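4. Open-Day Demonstration: Simulated Tabletop Pick

This section covers the demonstration shown to visitors on the Nerkberg stand. The task runs entirely in the Lirnier simulator. For demonstrations with a physical arm, see Section 6.

4.1 Before Visitors Arrive

1. Start the demonstration computer and log in with the operator account.
2. Open Lirnier and load the scene set named Irkton. Do not load the training sets. They reset without warning.
3. Set Speed to 30 percent. Higher settings make the approach hard to follow on the wall display.
4. Run the task 2 times with the display off. If either run stops with a planning fault, reload the scene set and repeat this step.
5. Turn on the wall display and select Mirror.

NOTE: The first load after a software update can take several minutes. Do not close the program during this time.

4.2 Running the Demonstration

1. Ask visitors to stand behind the floor line. The operator's keyboard must stay out of reach.
2. Press Home. Wait for the status field to read READY.
3. Select a target from the object list. Jars, bottles and round containers are all valid targets if they are present in the loaded scene.
4. Press Run. The gripper moves toward the target at the selected speed.
5. Press Hold at any point to freeze the task for questions. Press Hold again to continue.

CAUTION: Do not change the target while the task is on hold. The planner keeps the old path and may drive the gripper through a neighboring object.

4.3 Using the Close View

The close view is intended for groups of 9 or fewer. Larger groups should be shown the overview.

1. Press Hold during the approach.
2. Select View, then Close. Objects near the viewpoint may extend past the edge of the display.
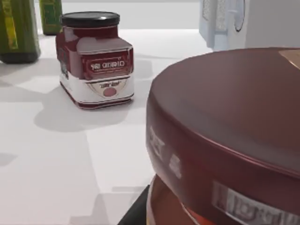
3. Leave Label Detail at 100. Lower values shorten loading time but blur small print further.
4. Select View, then Overview, before pressing Hold to continue.

NOTE: Lettering on simulated packaging is surface texture only. The planner does not read it.

4.4 Closing Down

1. Press Home and wait for READY.
2. Save the run log under the operator's initials.
3. Exit Lirnier before shutting down the computer.

Report faults to Liya Yimer. Requests for new scene sets go to Berhanu Belay.

Section last revised Oct 16, 2018.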